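Planning for Equipment: Unit 4 Handout
Small Robot Cells for Soft Goods and Furniture
Instructor: Khrystyna-Mariia Kuzmenko
Revised December 2, 2018

Where we are

Last unit we wrote the task statement. Now we get to the part I love most, which is turning that statement into a shopping list with money next to it! Bring your task statement to class, even if it's messy. Messy ones make better discussions.

We'll keep using the Hadatley case. The shop there refurbishes upholstered seating and wants an arm that can work around cushions: reach into the gap between a seat and a back, take hold of fabric or whatever is stuck down there, and come out without snagging. Alfredo Dela Peña wrote the first equipment request, and he has kindly let us pick it apart.

What the first request got wrong

It was one line long. It named an arm and a price. The arm was a fine choice, but look at what had no line of its own:

- gripper and spare fingertips
- a sleeve to cover the joints near fabric
- wrist camera, cable and mount
- lighting
- stand or table, bolted down
- operator training
- a shelf of sample cushions to practice on

Once you add those up, the arm starts to look like a much smaller share of the total. Students are always surprised by this, and I still enjoy watching it happen.

Two kinds of money

Split every request into one-time costs and costs that come back. The arm and the stand are one-time. Sleeves, fingertips and practice fabric come back, and they come back faster with soft goods than with boxes or metal parts. The Hadatley request set aside $700 for wear items in the first year. Keep that number in your notes, as we'll test it in the exercise.

Getting quotes

Ask two suppliers for the same list, worded the same way. In the case, those are Flutico and Irico. Flutico quotes a bundle with the camera already mounted. Irico quotes each part alone, so you can swap the gripper later. Neither one is the right answer for everybody, and a good memo explains which kind of shop each suits.

Questions worth asking both:

- How narrow is the gripper at the tip, and how wide is it just behind the tip?
- Can the sleeve be changed by the operator, or does the arm go back for service?
- What is the delivery time for one spare fingertip?
- Who pays shipping on a return?

Planning the calendar

Delivery can take up to two months, and the floor space has to be ready first. Work backward from the day you want the arm running. For Hadatley that day is in February, so the stand and the power outlet go on the calendar before anything fancy - a dull job, but it saves the whole plan.

Reach and clearance

Measure the tightest place the arm must go, then measure the arm with its sleeve on. Folds in a sleeve take up room, and catalog drawings usually show a bare arm. Working close to a cushion corner, the width of the cuff matters as much as the width of the tip. 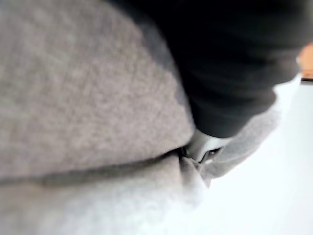

Exercise for next class

Rewrite the Hadatley request as a full budget, one page, with one-time and returning costs in separate columns. Say whether you would keep the $700 for wear items and show your math. Work in pairs if you like. The Maksymiv price sheet is in the course folder and you may use any line from it, including the sleeves.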